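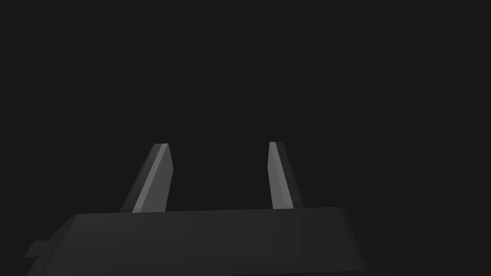

Section 4: Filling and Bleeding Your Venitz Radiator

Now that your Venitz is hanging level on its brackets and both valves are snugged up by hand, it's time to let some water in. Set aside an hour or so for this part, and please don't start it late in the evening, when the hardware store is closed and you've just found out you're one washer short.

Before you begin, have these close by: the brass bleed key from the small parts bag, an old towel, a shallow dish, and a flashlight if your radiator sits in a dim corner.

CAUTION: Turn the boiler off and let the system cool completely. Water in the pipes can reach 80 degrees Celsius in normal use, and it will scald you.

1. Check that the bleed screw at the top corner is closed. Finger tight plus a quarter turn is plenty.

2. Open the lockshield valve (the one with the plain cap) slowly, all the way. You'll hear a rush and some gurgling, and that's just fine.

3. Open the Trirnow thermostat valve to its highest setting.

4. Hold the dish under the bleed screw, fit the key, and turn it counterclockwise until you hear a hiss. Stay with it! On the tall 105 cm model the hiss can last a good while.

5. When the hiss gives way to a steady dribble, close the screw and wipe everything down.
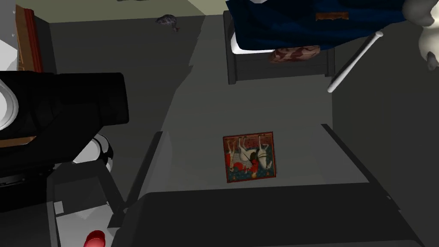
6. Run the dry part of your towel along each joint and look for damp spots. If you find one, give the nut another eighth of a turn and check again.

7. Look at the pressure gauge on the boiler and top up the system if the needle has dropped below the mark given in your boiler manual.

8. Turn the boiler back on and let the radiator warm up for 40 minutes, then feel it carefully from top to bottom. A cool patch along the top means there's still a little air inside, so let everything cool and go back to step 4.

NOTE: If you bought the Nowicki towel rail kit, leave the rail off until you've been through step 8. It's much easier to reach the bleed screw without it.

NOTE: We suggest bleeding again after the first week, and then once a year before the heating season. Customers with the Brilberg automatic vent can skip the yearly bleed, but do replace the vent cartridge after 3000 hours of heating.

CAUTION: Never take the bleed screw all the way out while the system is under pressure.

Balancing several radiators on one loop is covered in Section 5.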